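4.2 Unfolding the chair

1. Stand behind the chair and hold both push handles.
2. Pull the handles apart until the frame begins to open.
3. Press down on the seat rails with flat hands until the seat fabric is taut.

Caution: keep fingers clear of the gap between rail and frame.

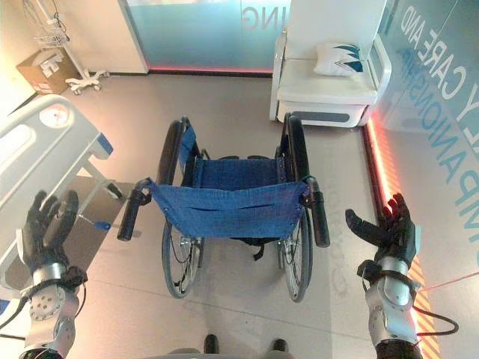

4. Apply both brakes before anyone sits down. The tyres must be firm – check them every November.
5. Put only light, flat items in the backrest pocket.

Note: the Skedeo 16 is made for users up to 99 kg. For heavier users, see section 5.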